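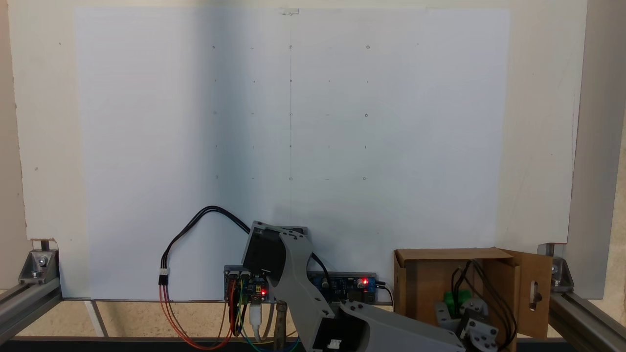 「見える化」という言葉を疑う

会議で「まず見える化しましょう」と言われると、私は少し身構える。反対しにくい言葉だからだ。見えないより見えるほうがいいに決まっている、と誰もが思う。そして次の週には一覧表ができ、その次の週には表に色がつき、ひと月もすると表を更新する係が決まっている。もとの困りごとがどうなったかは、たいてい話題にのぼらない。

以前勤めていたコリックスという会社で、問い合わせ対応の遅さが問題になったことがある。社内で「コング」と呼ばれる集計の仕組みが入り、部署ごとの応答時間が毎朝画面に出るようになった。数字はたしかに縮んだ。電話を取って「折り返します」と答えれば、応答したことになったからである。折り返しがいつになるかは、画面のどこにも出なかった。

これを現場のずるさと片づけるのは簡単だが、私はそう思わない。朝いちばんに自分の部署の数字が赤く表示されれば、人はまずその赤を消そうとする。測られているものに手が伸びるのは、むしろ真面目な人のほうだ。いい加減な人は画面など見ていなかった。

測ることの弊害については昔からさんざん書かれてきたし、いまさら新しい話でもない。それでも繰り返し書きたくなるのは、測る側の人たちがこの話をよく知っているからである。研修でも必ず出てくる。講師が「数字のための数字になってはいけません」と言い、全員がうなずき、午後にはその研修の満足度を五段階でつけさせられる。私は毎回、四につける。五だと考えていないように見えるし、三だと理由を書く欄が現れるからだ。

自治体も同じことをやっている。私の住むハルトホルム地区では、二年前から住民アンケートで「地域への愛着」を点数にしている。昨年の回答は2143件、愛着度は100点満点で70点だったという。広報紙の一面に大きく載っていた。前回より上がったと喜んでいるのだが、何が上がったのか、私にはどうしてもわからない。設問は全部で25あり、「この地区に住み続けたいですか」という問いもあった。私は「住み続けたい」に丸をつけた。引っ越す金がないからで、愛着とは別の事情である。それでも丸は丸として数えられ、70点のどこかに入っているはずだ。

同じ広報紙の裏面には、バスの減便のお知らせが小さく載っていた。こちらには点数がついていない。

誤解のないように言っておくと、私は数字が嫌いなわけではない。家計簿は長くつけているし、血圧も測る。寸法を測らずに棚を買って、廊下に入らなかったこともある。あのときは数字の不足を心から悔いた。棚の幅や血圧であれば、測ろうとしているものと、測った結果とのあいだに大きな隔たりがない。巻尺を当てた場所がずれていれば、もう一度当てればすむ。

愛着や働きがいや学ぶ意欲となると、そうはいかない。当て直すべき場所がどこなのか、測っている本人にもわかっていない。わからないまま点数が出る。点数が出ると、前年と比べられる。比べられると、差が生まれる。差が生まれると、その差を説明する文章を誰かが書かされる。私自身、コリックスでそういう文章を何度も書いた。二ポイント下がった理由など見当もつかなかったが、書けば書けてしまうのである。「繁忙期と重なったことが影響したものと思われる」。七月の調査を繁忙期と呼んだのは私だ。七月は暇だった。

見える化を推す人はよく、「数字がなければ議論が始まらない」と言う。もっともらしいが、私の経験では逆のことも多かった。数字が出たところで議論が終わるのだ。七割が満足しています、と誰かが言えば、残りの人が何に困っているのかを尋ねるのは、なんとなく場の空気に水を差すようで、結局次の議題に移ってしまう。七割という数字には、先を聞かなくてもよくなる働きがある。

もうひとつ、あまり言われないことがある。測るには手間がかかるという、ごく当たり前の話だ。アンケートを作り、配り、集め、打ち込み、表にして、説明文をつける。その時間で何ができたのかは、まず測られない。プラークソープという取引先に、報告書を一切出さないことで社内でも評判の悪い工場があった。一度訪ねたとき、工場長が通路を歩きながら、この機械は音が悪いから来週止める、あの人は腰が痛そうだから持ち場を替える、と次々に言うのを聞いた。それを表にして送ってくださいとは、とても言えなかった。もちろん、こういう人がいつもいるとは限らないし、勘に頼る職場が悲惨なことになった例も知っている。工場長が替わったあとのことは聞いていない。美談にするつもりもない。

ただ、少なくともあの人は、見えるものを自分の目で見ていた。見える化という言葉の妙なところは、見える化したあとに、実物を見に行く人が減ることだと思う。画面に出ているのだから行かなくてもいい、となる。バスの減便を決めた人が朝の停留所に立ったことがあるのかどうか、私は知らない。利用者数のグラフは見たのだろう。

先日、今年度のアンケートが郵便受けに入っていた。設問がいくつか増え、「このアンケートは答えやすかったですか」という問いまで加わっている。自由記述欄は昨年より狭くなり、二行しかない。そこにバスのことを書くつもりで、まだ机の上に置いてある。締め切りは月末だそうだ。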